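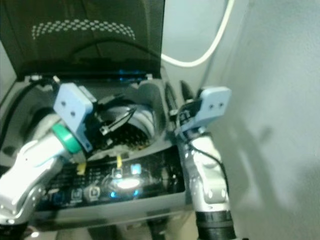 Both grippers over the drum of the top-loader, with light-grey fabric round the inner rim.

Zilinura laundry study: your questions, my answers

Last updated 2021-04-16

I get a lot of email about the laundry work, and plenty of it asks the same things, so I've put the usual ones on one page. I've tried to keep the jargon out. If you want the maths it's all in the write-up, and you're welcome to it!

What is Zilinura?

It's the name of the project, and also (confusingly, sorry) the name people have started using for the method. The project looks at how a two-armed robot can learn to get cloth out of awkward containers. The method is the bit where the robot learns from people steering it by hand, then gets extra practice on the moments it finds hardest. When I say Zilinura on this page I mean the method, unless I forget.

Why a washing machine, of all things?

I wanted a job that everybody has done and that robots are still rubbish at. Picking a folded towel off a flat table is fairly well understood now. A drum is a different business: it's deep, it's dark inside, the opening is round, and the cloth goes wherever it likes. You also have to come at it from above with two arms that would quite like to be in the same spot. I'd been working with tabletop cloth for ages before this and I was frankly a bit bored of it.

Why a top-loader and not a front-loader?

Reach, mostly. Our arms come in from the front and above, and with a top-loader both of them can get to the rim together. I'd love to do a front-loader next, but the arms would have to work much lower down and I'd need to redo the mounting from scratch. Ask me again when I've got over the last rebuild.

How does the robot learn the task?

Someone drives the arms through the whole job and we record it: what the cameras saw, where the joints were, how open each gripper was. We do that again and again, with the cloth dropped in differently each time. Then we train a network (we call ours Staltetti) to look at the current view and predict the next little stretch of movement. It doesn't have a model of the cloth or any idea what a pillowcase is. It has seen a lot of people reach for a lot of fabric, and it does its best to carry on in the same way.

How many demonstrations did you need?

The full set is 1000 demonstrations. I'd hoped we'd manage with far fewer, and for the easy starts we nearly did. If the cloth was lying in a heap in the middle, the robot was perfectly happy after 292 of them. It was fabric lying round the edge of the drum that ate up the rest, because the arm has to come down at a slant and pinch without bumping the rim. I have spent more of my life thinking about the rim of a washing machine than I ever planned to.

So what's new in the method?

Two things. The first is how we choose what to practise. Normally you collect your demonstrations, train, and hope. We train early, let the robot have a go, and mark every point where its guesses start to disagree with each other. Those points go on a list, and the next batch of demonstrations starts from there instead of from the beginning. It saves an enormous amount of dull driving.

The second is how the two arms share the work. We don't tell one arm to be the holder and the other the picker. Staltetti chooses as it goes along, and it's allowed to swap. I was against this at first (I thought it'd dither) but the swapping version beat the fixed one, so I lost that argument and I'm quite glad I did.

How well does it work?

We ran 2478 attempts for the main results. Rather than quote one big percentage I'd point you to the results table, where they're split by how the cloth started out, as a single number hides far too much. The short version: heaps in the middle are dependable, cloth round the edge is decent, and anything twisted up with another item is still poor. Choosing our practice points made the biggest difference to the edge cases. It did next to nothing for the twisted ones, and I don't have a good explanation for that yet.

What counts as a success?

All the cloth is out of the drum and in the basket, no part trailing over the side, no human help, and within 3 minutes. If the robot gets it out but drops it on the floor, that's a fail. If a sock is left behind, also a fail. A few people have told me that's harsh. I'd say it's how I'd mark anyone else in my house.

Does it open the lid and press the buttons too?

No. The lid is up before every attempt and a person sees to that. We left the control panel alone completely. Button pressing is its own research topic and other groups do it well. We did find that the lights on the panel mattered, though! A bright spot on a glossy black surface can throw the vision off if every demonstration has it in the same place, so we varied the lighting a good deal while collecting.

Why such plain, blocky grippers?

I like them. They're flat and simple, and when one gets scraped it's easy to swap. We did try a softer, rounder design called Nadar, which was lovely on thin fabric and hopeless at getting between the cloth and the side of the drum. The flat ones slide in. The light blue is handy as well, because it stands out against a dark drum in the camera view, and that makes my life easier when I'm going through hours of recordings.

Can the robot feel the cloth?

Not properly. It knows how far each gripper has closed and how hard the motors are working, so it has a rough sense of having got hold of something. There's no touch sensing on the fingers. I do think that's what we'd need for twisted laundry, where you or I would give it a tug and know straight away.

Do the arms ever bump into each other?

Yes, mostly in the early days. There's a safety layer called Brullen sitting between the network and the motors, and it slows both arms right down when they get close. It's a cautious thing and it costs us time, particularly over the opening where there just isn't much room. We've loosened it once, in February, and I put it back the following week.

Would it work on my washing machine?

Probably not straight out of the box. We tried it on a second top-loader with a wider opening and it coped, with a dip in results. A narrower one went badly. I think a small top-up of demonstrations on the new machine would fix most of it, but I haven't tested that, so please treat it as a hunch.

Is this going to be a product?

Not from me! The arms cost far more than any laundry service you could hire, and they're slower than a grumpy teenager. What I hope carries over is the way of choosing practice. It ought to suit any job where most of it is easy and one small stretch keeps going wrong, such as packing bags or loading a dishwasher.

Can I have the data?

Yes. The demonstrations and the training code are free for research use, and the failed attempts are in there too. Please do look at those, they're the more useful half. The download is large, so get the sample set first and check that it loads before you commit your whole evening.

I've found a mistake, or my question isn't here. What now?

Use the contact form on the project page and put "laundry" in the subject so I spot it. I answer everything in the end, though it can take me a week or two when we're collecting. Questions about the twisted-cloth results are very welcome, especially if you've got a theory.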